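Catano Tenants Board > Off Topic > Moving out and what you owe

kadlec_kate
Landlord at the Bremport building wants 23 days' notice AND a repaint. Is that a thing?

ehyvonen
Read your lease. Mine said repaint "if altered." I altered nothing but my mood.

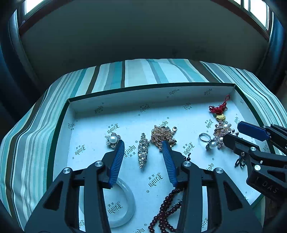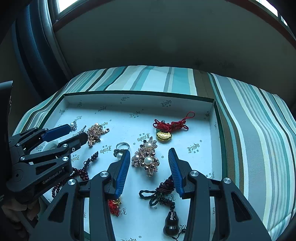 hamdia_g
Disagree with Esko, "altered" means whatever they want it to mean in March. They tried to bill me for nail holes older than I am. Pack the small stuff first and argue later. Jewelry goes in a shallow box like the white one on the stripes, and the box rides with you, never in the truck.

ehyvonen
Hamdia, you paid them.

hamdia_g
I paid half. Under protest.

kadlec_kate
So do I paint or not

cesura3909
Off-white, one coat, bill them for the roller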